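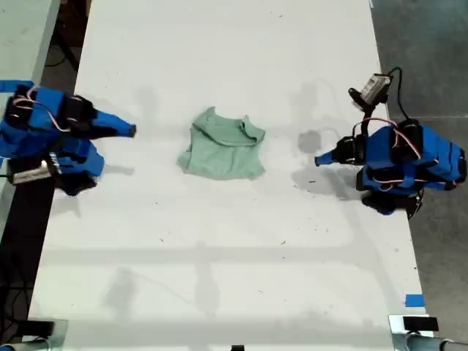
Peleck G2 Finger Kit for Two-Arm Tabletop Stations

The G2 is a replacement finger kit for small tabletop arms used in cloth handling and light pick-up work. It fits both arms of a two-arm station and uses the existing gripper motor. No change to the controller is needed. The kit is sold by the pair and ships in September.

What it is for

Stock printed fingers on low-cost arms are made for blocks, cups and other stiff parts. Thin fabric is harder. The tips have to reach the table, get hold of a fold, and keep hold of it while the wrist turns. The G2 tips are narrow and close at a single point. The finger mounts are the same left and right, so one spare covers either arm.

Grip on fabric

Bare plastic slides on cotton jersey at low motor current. Raising the current helps a little and heats the motor a lot. We recommend a wrapped finger with a soft pad at the contact point. Cloth tape works well as the wrap and can be changed between runs.

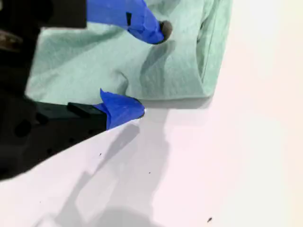

Approach angle matters more than closing force. With one finger above the cloth and the other coming in low at an edge, the grip takes in a fold instead of a single layer. A steep approach tends to push the fabric away. Start with the wrist tilted and bring it up in small steps until picks begin to fail, then back off one step. Keep the same angle on both arms if they will be run from one set of recorded motions.

Test results

Marcelino Xavier ran the comparison at our Conano bench. Three finger sets were tried on the same T-shirt: the stock fingers, the Grirkard wide jaw and the G2. Each set was given 1,000 pick attempts on a folded edge, with the shirt reset by hand after every attempt. The wide jaw held best once closed but missed thin folds. The stock fingers missed fewer folds and dropped more of them. The G2 had the fewest total failures.

A separate wear run was stopped at 1,532 closings, when the pad on one finger began to lift at the corner. The finger itself showed no cracks. Pads are a wear part and are sold on their own.

Small items

The same tips can be used on scraps, thread, fiber tufts and other light debris. Use these settings as a starting point:

- Closing speed: half of the fabric setting.
- Motor current: the lowest value that closes the tips fully.
- Height: set by touching the table with the arm at low torque, then raising it slightly.
- Wrist camera: check that both tips are in view when closed. Tilt the bracket if either one is hidden.

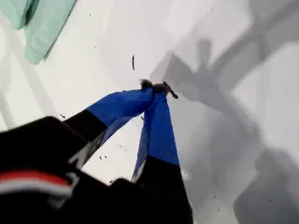
Fitting

Power down the arm and support the wrist. Remove the 2 screws at the finger mount, swap the finger, and tighten by hand. Do not use thread lock on printed parts. Run the gripper zero routine before the first close. If the tips cross or stop short, loosen the mount, line them up on a flat surface and repeat.

Limits

Not for wet cloth, heavy denim or sharp parts. The tips are not rated for contact with food. Arms with a metal gripper frame need the Macedo adapter, which adds 3 mm to the reach on each side.

Orders placed before noon on Tuesday go out the same week.

Related items

Peleck G2 pad refill
Peleck G1 finger kit (while stock lasts)
Macedo adapter for metal gripper frames
Grirkard wide jaw
Wrist camera bracket, short
Table clamp, pair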